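바딕스(Badix) 양념칸 정리함 3단

냉장고 문짝에서 넘어지는 병들을 위한, 늦었지만 성의 있는 대책

소스병은 사람과 달리 한번 자리를 잡으면 좀처럼 이사를 가지 않습니다. 고추기름 옆에 두반장, 두반장 뒤에 언제 샀는지 모를 두 번째 두반장. 바딕스 3단은 그 두 번째 두반장을 발견하게 해 드리는 제품입니다. 세 번째가 나오더라도 당사는 책임지지 않습니다.

칸막이는 본체와 한 몸으로 성형했습니다. 끼웠다 뺐다 하는 칸막이도 만들어 봤는데, 다들 한 번 빼고는 잃어버리시더군요. 이전 모델 오골라(Ogola)를 쓰시던 분들이 보내 주신 문의 가운데 51건이 "칸막이만 따로 파나요"였습니다. 안 팝니다. 그래서 붙였습니다. 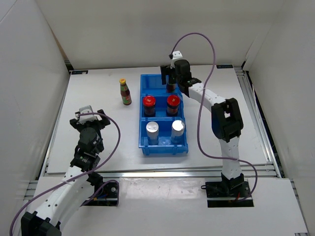
병을 넣을 때는 무거운 것부터 안쪽 칸에 두시길 권합니다. 꿀이나 매실청처럼 바닥이 끈적해지는 병은 맨 앞 칸에 몰아 두면 닦을 곳이 한 칸으로 끝납니다. 참기름은 어디에 두셔도 결국 주변을 전부 참기름으로 만드니 받침 종이를 한 장 깔아 주세요.

제품 사양

색상: 파랑, 연회색
칸 수: 3
무게: 400g
권장 적재량: 칸마다 병 두 개. 세 개째는 개인의 선택입니다.
세척: 미지근한 물과 부드러운 수세미. 식기세척기는 사용하지 마세요.
구성품: 본체 1개, 이름표 스티커 한 장. 스티커에는 '간장'이 네 개 들어 있고 '굴소스'는 없습니다. 다음 인쇄 때 고치겠습니다.

뚜껑에 대하여

정리함에 넣은 병을 위에서 내려다보면 보이는 건 뚜껑뿐입니다. 라벨 디자인에 반해서 산 병도 여기서는 동그라미 하나가 됩니다. 뚜껑 색이나 상표로 구별되는 병은 그대로 두시고, 죄다 검은 뚜껑이라면 동봉한 스티커를 뚜껑 위에 붙이세요. 옆면에 붙이시면 예쁘기만 합니다.
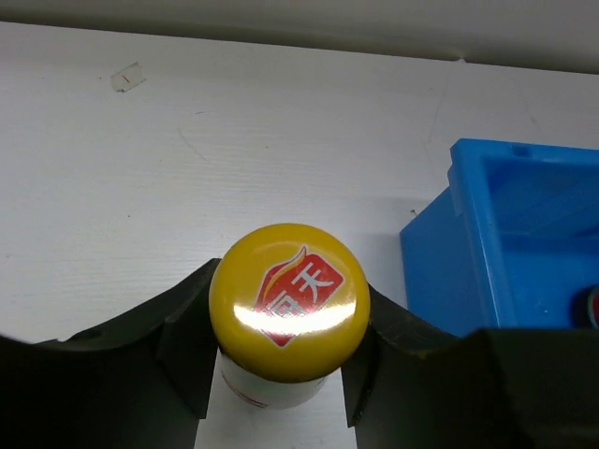 놓는 자리

냉장고 선반, 싱크대 하부장, 조리대 위 모두 괜찮습니다. 가스레인지 바로 옆은 피해 주세요. 햇빛이 드는 창가도 권하지 않습니다. 정리함보다 간장이 먼저 불평할 겁니다.

조리대에 올려 쓰실 분은 놓기 전에 상판을 한번 비우고 닦으시면 좋습니다. 결이 있는 상판은 얼룩을 결인 척 숨기는 재주가 있어서, 물걸레로 한 번, 마른행주로 또 한 번 훑어야 본색이 나옵니다. 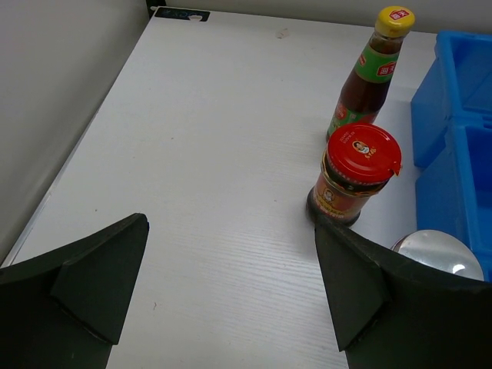
하부장에 넣으실 분은 문 경첩 쪽 여유도 재 보세요. 안쪽 폭만 재고 주문하셨다가 문이 안 닫힌다는 연락을 주시는 분이 11월 김장철마다 꼭 계십니다. 교환은 해 드립니다. 김치 양념이 묻지 않았다면요.

키 큰 병은 어떻게 하나요

가장 많이 받는 질문입니다. 목이 긴 유리병도 세울 수는 있지만, 서랍장에서는 위쪽 선반에 걸리는 경우가 있습니다. 병 높이를 먼저 확인하시고, 안 맞으면 그 병은 밖에 세워 두세요. 모든 병을 정리함에 넣어야 한다는 법은 없고, 저희도 그렇게까지 욕심내지 않습니다. 캔은 따지 않은 것만 보관해 주세요.
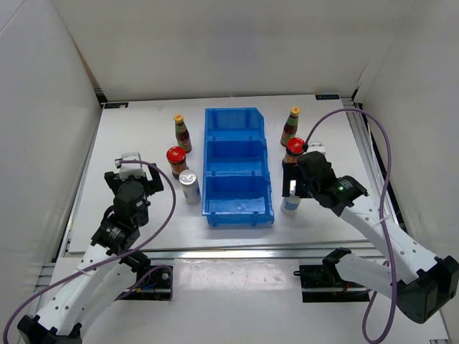 같은 계열의 엘릭(Elik) 2단은 폭이 좁아 원룸 냉장고에 맞고, 바스베리(Vasberg) 선반과 함께 쓰시면 위아래로 쌓인 느낌이 제법 납니다. 느낌만 그렇고, 정리함끼리 직접 쌓으시면 안 됩니다.

구매 후기에서

"깔끔해졌어요. 남편이 간장을 못 찾습니다." 별 다섯
"파란색이 생각보다 파랗습니다." 별 넷
"굴소스 스티커 왜 없어요." 별 셋

배송 및 교환

오후 2시 전 주문은 당일 출고합니다. 이번 생산분은 1000개이며, 연회색은 83개 남았습니다. 단순 변심 교환은 사용 전 제품에 한하고 왕복 배송비는 고객 부담입니다. 스티커만 다시 필요하신 분은 주문번호를 적어 문의 게시판에 남겨 주세요.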